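Home | Guides | Laundry & Linen | Staff Changes | Contact

Print this page | E-mail this page

How to Move Laundry Staff onto Hand-Held Grippers

Sanness cleans and makes up rented apartments. We have 11 people on linen, and since May part of their shift goes to recording the work with hand-held grippers so that a robot arm can learn it later. These are the steps we now give every site.

1. Tell people first. Say what the recordings are for and what happens to their hours. We put it in writing: no one loses hours during the trial.

2. Cut the quota. Handling cloth with two fingers is slower than using your hands. Take a third off the normal load count on recording days.

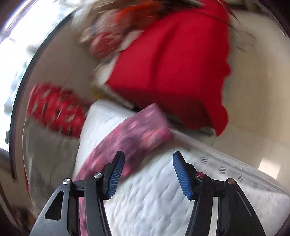 3. Start at the washer. Unloading teaches the grip faster than any other job. Bring the tool in with the pads open, stop just over the cloth, then close. In a mixed load, such as a white quilted piece with red and patterned fabrics piled around it, pick one item and stay with it until it is out. Do not dig for small things. Do the last few by hand if the wrist gets tired.

4. Move on to folding at the bed. Lay the item flat, pin one edge, and bring the other edge over. Keep the fingers spread when pressing a fold.
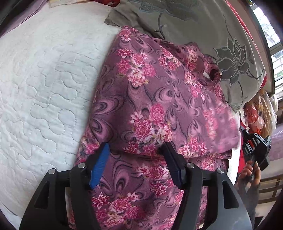

Both fingers spread on a folded floral garment, second gripper at right.

5. Swap jobs every 2 hours. Huệ Võ, shift lead at our Doãn site, moved this up from four hours after complaints about sore thumbs.

6. Log problems in Tiltell the same day. Write the item and what went wrong. "Slipped" is enough.

7. Pay for the extra skill. Staff who finish 300 recordings move up one pay step.

Some of our people like the change and some would rather fold the old way. Let them choose where the schedule allows.

Contact: Orkbridge office, linen desk | © Sanness, February 2025 | Back to top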